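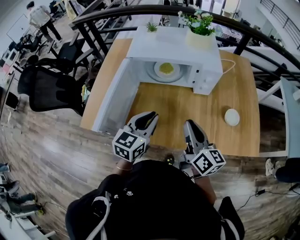

Na Tivham o trabalho agora é este: abrir o micro-ondas, prato dentro, prato fora, de pinça na mão. 40 vezes numa manhã. Depois a máquina aprende e pronto, dizem. Não sou contra. Mas chamem-lhe trabalho, com nome na folha de salário, e não "apoio à automação".
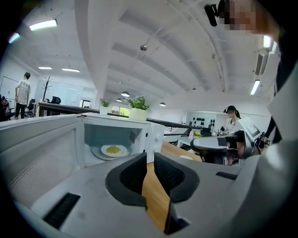 Quem ensina o gesto devia ter parte no que ele rende. O Tellik vai precisar de 4000 repetições só para a copa, e cada uma passou pelo pulso de alguém. Pausas? 5 minutos, quando calha. Na quinta perguntei o que acontece á equipa quando acabar a recolha. Resposta vaga, claro. Formação, talvez. Outras funçoes, logo se vê. Eu queria isso escrito, antes da próxima repetição.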